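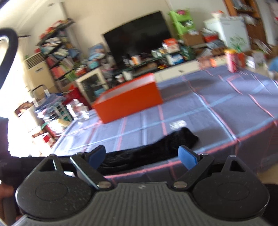
Table and Living Room Gallery

Solance presents views of household rooms in everyday use. The gallery was opened in January 2019 and is maintained by Fabian Ortner. It now holds 1,699 entries.

Plaid tablecloth in blue-grey, with pink and light-blue stripes. An orange box with a white interior stands open in the middle of the table, with a clear glass jar to its left.

Television wall, with a low stand holding boxes and packets, and a white cabinet with drawers.

Visitors may request prints of any entry in writing. Please state the gallery title and the room. Requests are answered within 5 working days.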